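Support > Grippers and End Effectors > Open tickets

Connector insertion on control board – short fingers vs long fingers, plug keeps tilting

Opened by: Ciarán Coughlan
Priority: Normal
Opened: 9/24/23

Hi all, me again. We've been trying out two sets of fingers on the Stitel bench, and I've hit a thing I can't sort out by myself. The job is plugging a wired connector into its socket on the green control board while the board sits in the grey tray. Second arm is parked over the back of the board with its own gripper and camera, which is how we've always run it.

With the short Pesari fingers the plug goes in nicely if I creep down at 4 mm/s. Swap to the long ones (which I'd much prefer, they clear the big capacitors with heaps of room!) and the plug tips towards the wires as soon as it touches the socket. The arm then trips on force and backs off. I get a click maybe one go in three, and I don't trust the click either.

Tried so far:

- Re-zeroed the wrist force sensor with the plug already held. Made no difference.
- Dropped grip force a notch. Worse – the plug slid up between the fingers.
- Put grip force back up and cut the contact threshold to 10 N. Trips earlier, same tilt.
- Swapped controllers with the Trustau bench for an afternoon. Same behaviour, so I'm calling the controller innocent.
- Loosened the tray, squared it up to the table and did it up again. Felt good, changed nothing.

Reply from Muireann Kinsella

Thanks Ciarán, that's a good list. My money's on the wires. The longer fingers hold the plug further from the wrist, so any pull from the harness has more leverage on it. Can you send me what the wrist camera sees just over the socket? I'd like to know how the wires are hanging before I go blaming the finger pads.

Reply from Ciarán Coughlan

No worries, grabbed a couple. The plug's in the fingers in both, with the wires hanging down towards the camera. The 100mm gripper at the back is the other arm's, so ignore it for this one.

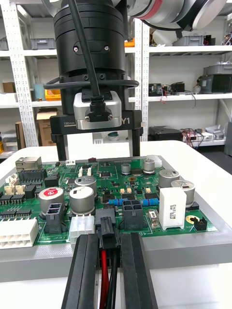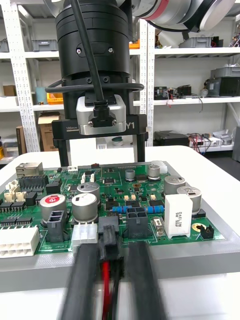 Reply from Muireann Kinsella

Lovely, those help. The wires run straight down between your fingers and off out of view, so I can't tell what's holding the far end. If it's clamped, try giving it more slack first. After that:

1. Go back to the short fingers with the slack harness and log the force all the way down, so we've got something to compare against.
2. Do the same run with the long fingers. Keep the speed at 4 mm/s and leave the threshold alone for now.
3. If it still tips, ask Peadar for the grooved pads from the Abubakar job. They're a bit ugly but they stop a plug rocking.

Could you set the logger to 1000 Hz as well? At 100 I can't see the moment of contact properly, it's just one big step.

Reply from Ciarán Coughlan

Harness was zip-tied to the table leg. My doing, sorry! Cut it free and the long fingers are much better, though I still get a small tilt now and then. Logs for both sets are in the shared folder. Peadar's bringing the pads over and Farzana wants a go with her own camera calibration while the bench is set up, so please leave this one open until October.

Status: Waiting on customer

Contact the support desk | Terms of use | Back to top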